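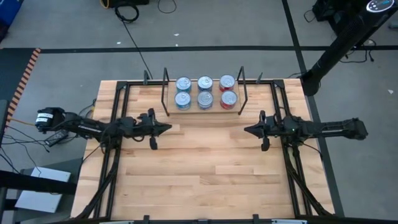
Skundar cell, arms at rest height over the table.

Home | Machines | Cells | Upkeep | Index

Skundar cell
By Flurina Pfister – January 5, 2022

The Skundar cell is a two-arm can-handling station built by Jenmont. Setup begins with the frame, which is leveled before either arm is powered. 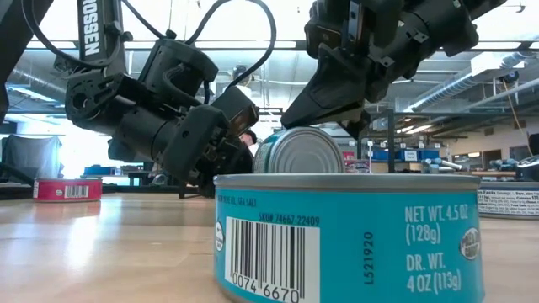 Finger pads are checked every 30 hours and replaced in pairs. 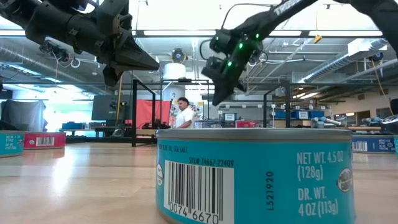
Grippers above the table, with cans near the camera.

Grip tests follow any pad change. Cans are put out loose on the boards as well as on the rear tray – four and six respectively – and each arm is run at low speed. 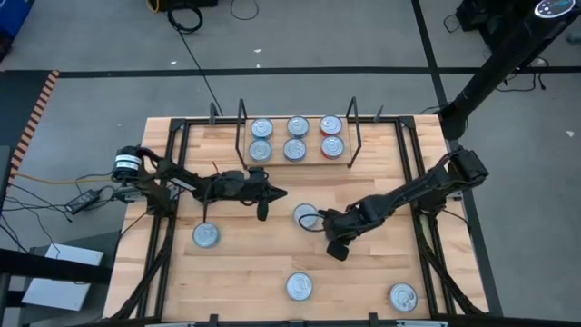 Cable routing is the last check. Slack is taken up at the base. Cables trailed along the side rails are tied down, and any loop near a gripper is shortened.

Related
Hyvönen gripper
Erkness frame
Pad wear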